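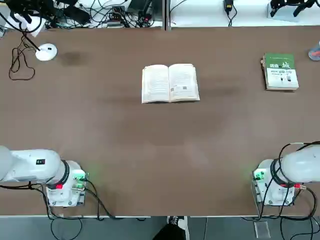 Honeylyn Tolentino

How a Book Is Put Together

Go and get a book. Any book will do, though a thick paperback is best for what we're going to talk about, and it's even better if it's one you've read so many times that the corners have gone soft. Have you got it? Good. Put it on your lap, and let's look at it the way a bookbinder would, which means we're going to forget all about the story for a little while (it will wait for you, stories are very patient).

A book has body parts, just like you do. The long side that faces out when the book is standing on the shelf is called the spine. The top edge is the head and the bottom edge is the tail. The side that opens is the fore edge, and all the pages squeezed together, without the cover, are called the text block. I love that name. It sounds like something you could build a wall with, and if you've ever helped anybody move to a new house, you'll know how heavy a box of text blocks can be!

Now, you might think the pages are made one at a time and then stacked up, like slices of bread. Usually they aren't. Most books begin as very big sheets of paper, much bigger than the page you're reading. The printer puts lots of pages on each sheet, front and back, and if you saw one before it was folded you would think somebody had made a terrible mistake. Some of the pages are upside down. Page 2 might be nowhere near page 3. But then the sheet is folded, and folded again, and the folded edges are trimmed, and suddenly everything is in order and the right way up.

A bundle of folded pages like that has its own name. It's called a signature, which is a funny word for it, since you probably thought a signature was the way you write your name. It's both.
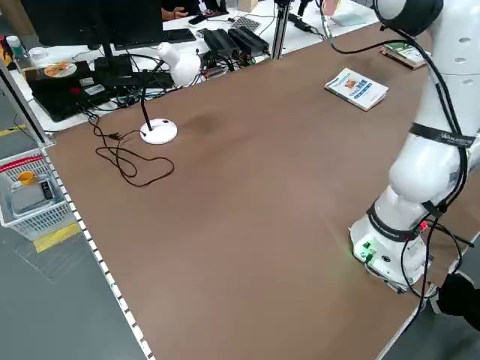
Why do some books stay open on the table and others snap shut?

It mostly depends on how the spine was made. When the signatures are sewn with thread, the spine can bend, so the book opens nice and flat. When the pages are glued straight to the cover, the spine is stiffer and tries to spring closed, though it loosens up after plenty of reading.

Let's talk about that glue, because there's more to it than you'd think. In a glued paperback, the folds at the back of the signatures are often shaved right off. That leaves a stack of loose pages with a rough back edge, and rough is just what the binder wants, as glue holds on to rough paper much better than smooth. Hot glue is spread along the back, the cover is wrapped around it, and the whole thing is squeezed tight while the glue cools. Last of all, a big sharp blade trims the head, the tail and the fore edge so they're neat.

Sewn books take longer. My teacher, Consolacion Evangelista, showed me how to do it by hand at a long table in her shop in Vernham, and my first one came out so crooked that it leaned over like somebody falling asleep on a bus. She kept it on the windowsill anyway. You poke holes along the fold of each signature, pass a needle and thread in one hole and out the next, and then tie each signature to the one before it - slowly, slowly, pulling the thread snug but never so hard that it rips the paper.

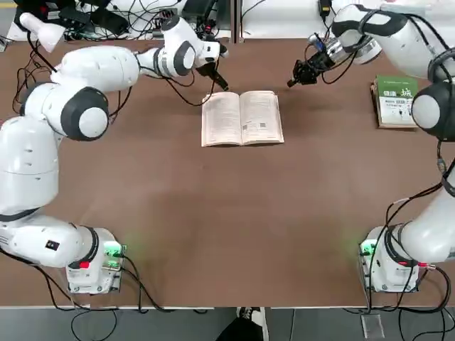

After the sewing comes a thin layer of glue over the thread, then a strip of cloth to make the spine strong, and then the cover. If the book is going to be a hardcover, the cover is built separately out of stiff board and is called a case. The sewn pages are fixed into the case by gluing down the very first and very last sheets. Those are the endpapers, and they're my favorite part, because the binder can pick any paper at all. I've used old maps, and wrapping paper, and once a sheet of blue paper with tiny snails on it.

You can find out how your own book was made. Hold it up and look down at the head, right where the pages meet the spine. If you see lots of little folded bundles, it's made of signatures, and it may well be sewn. Open it to the middle of one of the bundles and look for thread in the fold. If all you see is a flat line of single pages stuck together, it's glued.
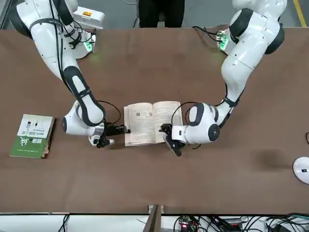

An open book, with its spine running down the middle.

Would you like to make one? A little one is easy. Take four sheets of plain paper and fold them in half together, so they sit one inside another like spoons in a drawer. Ask a grown-up to help you poke 2 holes in the fold with a big needle. Thread goes in through one hole, out through the other, and ties in a bow on the outside. You've just sewn a signature, and you have sixteen pages to fill up.

If your thread keeps slipping, rub it with a bit of beeswax or an old candle first. And write your name on the first page before somebody borrows it.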